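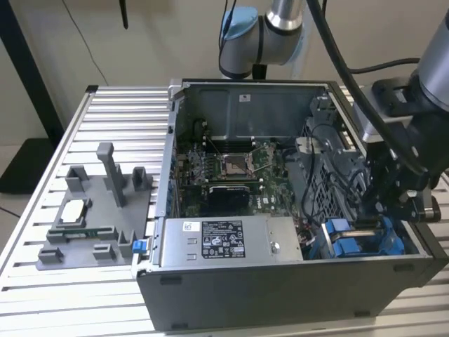

Taking a desktop PC apart with two arms: bench guide for new club members

Posted by Thu Nghiêm, January 14, 2021

This guide covers the computer disassembly task for the Pilside student robotics club. It assumes you have done the safety session and can already jog both arms. Plan on one full meeting for your first try. Most of that goes to setup.

What you need

A scrap desktop tower with the side panel off
The Balta parts fixture
Both arms, homed, with grippers fitted
The Vogler hex key set
A partner
The log sheet

Step 1. Set up the tower

Unplug everything and check that no power cord has been left in the back. Lay the tower on its side on the slatted table with the opening facing up. The fixture goes beside it, on the left. Push the tower by hand. If it slides, put rubber matting under the corners and push it again.

Use the same tower all term if you can. Cases differ a lot inside, even from one maker, and saved positions from one will not suit another.

Step 2. Check the gripper

Go over the finger screws with the hex key before you power the arm. Snug is enough. Open and close the gripper 5 times with nothing in it and listen for clicking. A loose pivot will show up as a small jump near the closed position.
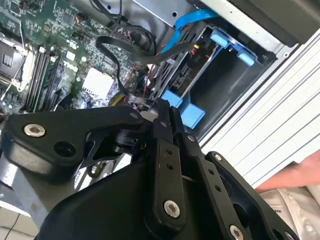
Move the arm at 8 per cent speed whenever the fingers are below the rim of the case. Come in from straight above the part, stop, and look at it from the side before going lower. Cables are the main problem in this job. A ribbon cable that catches on a finger link can pull its connector off the board, so plan a path that goes past the cables and write it on the log sheet.

Your partner keeps a hand near the stop button and stays clear of the linkages while the arm is moving. If somebody needs to reach in, say "hold" and wait for the answer.

Step 3. Grip a blue part

We start people on the blue plastic parts. They are easy to find against the grey and green, and they are bigger than most of what comes later.

Line up the fingers so the part sits centred between them. Close slowly until both fingers touch, then add a little more. If the part tilts, open up, shift the wrist a few millimetres and try again. Don't try to fix a tilt by squeezing harder.

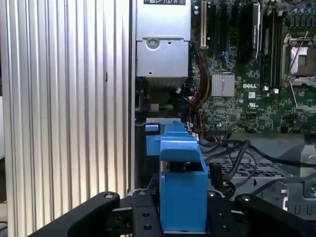
Blue plastic part in the gripper, with the DELL board behind.

Step 4. Work the latches

Latches need a different motion from lifting. Find out which way the tab travels by moving it with your finger first, with the arm on hold. Then set the tool frame so one axis matches that direction. If you skip this, the gripper will drag the tab sideways and may snap it.

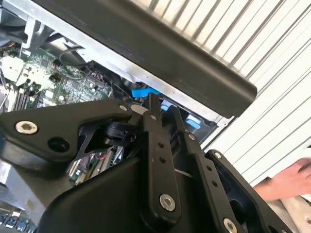 Push in short moves and check after each one. When the latch lets go, back the arm out the way it came in. Save the position under your own initials, not over somebody else's.

Step 5. Memory and processor

Leave these until you can do Step 4 without help. Open the end clips on the memory slots before you lift a module. For the processor, swing the lever clear and raise the retention frame before the gripper goes anywhere near the socket. Set each part in its own holder on the fixture.

Step 6. Log the run

Save the joint data to the Collov folder and fill in the sheet. Put down failed grips as well as good ones. The folder had 3,839 grips in it at the end of last term, and almost 51 per cent were marked as failed, so don't worry about your numbers.

Common problems

Part slips out on the way up: wipe the fingertips, then check that they close parallel.
Arm stops near the rim: the wrist is probably close to a joint limit. Turn the base of the tower a little and start again from Step 1.
Wrist view too dark: move the bench lamp to the other side.

The April competition task uses the same fixture. The rules sheet is in the binder by the door.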